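The Cloth at Gudmont

The inventory of the Istano flat ran to 322 lines, and Jennylyn Espiritu had reached line 59 by noon. Her method was fixed. Each item received a number, a material, a condition and a value. Items worth less than 4 dollars were grouped by shelf.

The dining table was line 60. The cloth on it was line 61. She wrote "tablecloth, off-white, printed, Chinese characters in black, red seals" and stopped at the column for condition. The print was sound. The characters ran in columns and she could not read any of them.

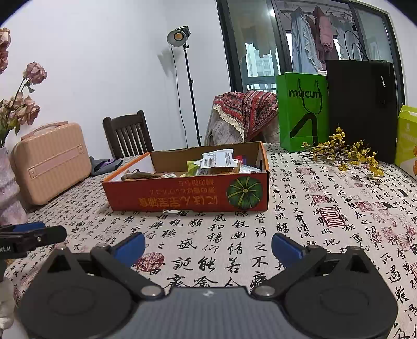

Lovely Javier came in from the hall with the roll of labels.

"Does the box get its own line?" she asked.

"Is there anything in it?"

"Only some packets. It's cardboard. There's a pumpkin on the front."

"Then it has no value."

"He kept it on the table, though."

Jennylyn checked the lease file. Mr. Cabrera had rented the flat through Gudmont for years and had left one page of instructions. Paragraph two concerned the gas. Paragraph three said that the box was for keys, stamps and anything owed to the building, and that it should stay where a visitor would see it.

She read the paragraph twice. The form had a column for value – whole dollars, no blanks – and the software rejected a zero. The lowest figure it would take was one.

"Line 62," she said. "Box, cardboard, shallow, open. Red front. One dollar."

Lovely wrote the label and looked for a place to put it. She chose the inner wall, where the cardboard was plain brown, and pressed it down with her thumb. Then she took the door key out of her coat pocket and laid it in the box.

Jennylyn moved on to the chairs.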